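The Toy Bow Question

Every spring somebody forwards us the same list of screen-free gifts, and every spring there is a bow and arrow set on it. The write-ups are always glowing. I have never trusted them, and after a month with a box of these things on my desk I trust them a little less.

Start with the claims. Ashworth, the seller most of you wrote in about, says its junior set will send an arrow 200 feet. On a still evening behind the library I got 40, and that was with an adult arm. The Drultum set did slightly better but arrived with a string so slack that I had to retie it before the first shot. Neither box mentions how to do that. Both mention "hours of fun."

Then there is the word "safe," printed large on nearly everything. A blunt tip helps, sure. It does not help much at six feet, and the kids who get these for a birthday are usually standing closer than that. My advice is a hay bale or an old blanket on a clothesline, everybody behind the shooter, and nobody fetching arrows until the bow is on the ground. I would give the same advice for a set that cost $50 or one from the dollar bin.
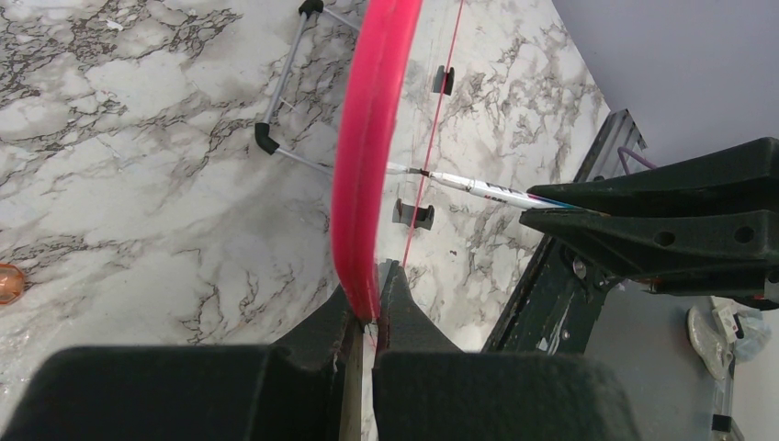 Issue 554 - June 12, 2025

Color is the one thing the makers get right. A bright pink bow and a white arrow with printing on the shaft are easy to find in long grass, and I say that as someone who lost three plain brown arrows in one afternoon. Whether the printing lasts is another matter. I'll leave a couple outside and report back in November.

Check the string where it meets the limb before you buy used. If it looks fuzzy there, pass. And if a reader has managed 200 feet with the Ashworth, please write in and tell me which way the wind was blowing.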